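Call for Participants: Do Sleep Gadgets Do Anything?

Skalby, Friday, May 22, 2026

Every few months another ring, mat or pillow clip promises to fix your nights. The makers quote "sleep scores" that they invented themselves, then sell you a subscription to improve them. We have our doubts, and we would like to test them on people who have doubts too.

We need 100 adults in the Dallivton area who sleep badly, or think they do. You will keep a paper diary for eight weeks. For half of that time you will also wear a tracker. We want to know whether seeing the numbers changes how rested you say you feel — for better or worse.

Who can join

You should be 18 or older, live at home and have no night shifts planned before the end of September. People who already own a tracker are welcome if they can leave it in a drawer when asked. If you are being treated for a sleep disorder, talk to your doctor first. We are not a clinic and will not give you a diagnosis.

What you get

Three visits to our office on Getov Street, bus fare, and a copy of your own results. No prize drawing, no free gadget. You may have seen studies that offer one, and you may wonder what that does to the answers.

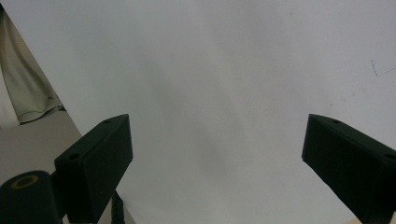 No tracker company has paid for any of this or will see the results before you do. If we find that the things work, we will say so, with some surprise.

To sign up, call Fares Saliba at extension 3977 on the main Skalby line. Leave a message if it rings out. You can quit at any point and keep your bus fare.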